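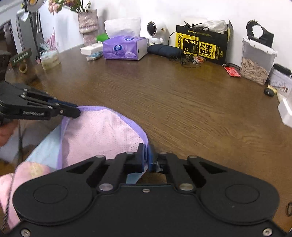 Zundholm has started to collect cloth-handling examples in private homes in Pindska, the company informed on Tuesday. Until now all its recordings were made at the test kitchen in Foritberg, where the tables were always clear. In the new sessions people work at their own furniture with two hand-held grippers. One closes on the corner of a pink cloth with purple binding and the other on its edge, while tissues, cables and an open cardboard box stay along the wall behind. The learning system, named Daza, receives the recordings without any cleaning of the background.

The first home collection contains 2,225 examples, and every household gives 100 of them at most. Soft items remain the most difficult group for Daza, according to the company, especially clothes and covers which have more than one layer.

Zundholm wants to add towels and bed sheets in December. Households in Pindska can still apply for a session, which takes 2 hours.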